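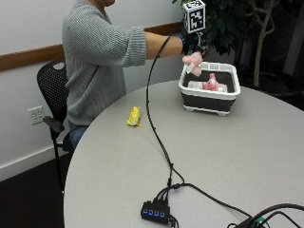 A reader in Sandstead wrote to say that a jumper and a sweater are the same garment and that I'd wasted a whole page pretending otherwise. Fair enough! I've pulled the two entries together, so what follows is the one combined article on the knitted jumper, and I've kept the bits people seemed to like (the washing section, mostly).

Jumper (garment)

A jumper is a knitted top with long sleeves that goes on over the head. In Australia and Britain it's a jumper, in Canada and the United States it's a sweater, and pullover gets understood pretty much everywhere, though I hardly ever hear anyone say it out loud. To make life harder, a North American jumper is a sleeveless dress worn over a blouse, which Australians call a pinafore. If it buttons down the front it's a cardigan, and that has its own page.

History

Knitted tops go back to the working clothes of fishing and farming communities around the North Atlantic. The gansey, or guernsey, was knitted tightly in firm wool so it would keep out wind and spray, and it was a good deal stiffer than anything I'd want to wear on the couch. Sporting types took up the knitted pullover in the late nineteenth century, and the word sweater comes from there, as it was meant to make you sweat. By the 1920s it was a fashion item for men and women alike.

You'll often read that every fishing village had its own pattern so that drowned sailors could be identified. I repeated that in an earlier version of this page and have taken it out. Knitters did have local favourites, but the patterns travelled, and the tidy one-village-one-stitch story doesn't have much behind it.

Construction

Most jumpers are made in one of two ways. The first is flat pieces, front, back and sleeves, sewn together at the sides and shoulders. The second is in the round, with the body worked as a tube and no side seams at all. Hand knitters argue about this endlessly. I'm a tube person (I loathe sewing up), but seams do help a heavy garment keep its shape, and I've got a saggy green thing in the cupboard to prove it.

Sleeves can be set in, dropped or raglan. A dropped shoulder is the easiest to make and gives that loose, slouchy look; a raglan has a diagonal line running from the underarm to the neck and gives you more freedom to move.

Ribbing

Ribbing is made by alternating columns of knit and purl stitches, so the fabric pulls in sideways and springs back. It's the usual choice for cuffs, hems and necklines, and plenty of chunky jumpers are ribbed all over. The spring is what lets you shove a sleeve up your forearm and have it stay there, at least while the yarn's young. Fisherman's rib is a thicker, squishier relative that eats wool at a shocking rate, so buy more than you think you'll need!

Fibres

Wool is the classic. Merino is fine and soft, crossbred wools are tougher and scratchier, and alpaca is lovely but heavy, with a habit of growing longer as the day goes on. Cotton suits a mild climate but dries slowly. Acrylic is cheap, washes well and pills like mad. Blends are everywhere, and a bit of nylon in the mix does help at the elbows.

I grew up near Unmont, where the wind comes straight across the paddocks, and I'll admit to a bias towards plain grey crossbred wool. The Yilma pattern, which is a wide rib with a funnel neck, was written for exactly that sort of yarn. It comes in 6 sizes, and the smallest is still roomy.

Washing and storage

Cool water, wool wash, no wringing. Roll the jumper in a towel, press, then dry it flat in the shade. Hanging one on the line by the shoulders gives you two little peaks that take ages to settle.

Felting happens when wool gets heat and agitation together, and there's no real way back from it. Moths go for dirty wool first, so wash everything before it's put away for summer. Cedar blocks smell nice, and I wouldn't rely on them.

Pilling

Pills are small balls of loose fibre that collect wherever the fabric rubs: underarms, cuffs, anywhere a bag strap sits. Softer, loosely spun yarns are the worst for it. A fabric comb takes them off, and so does an electric shaver if you've got a steady hand and the jumper lying flat.

See also

Cardigan
Gansey
Ribbing
Clindbridge Wool Hall

Page last edited 9/18/26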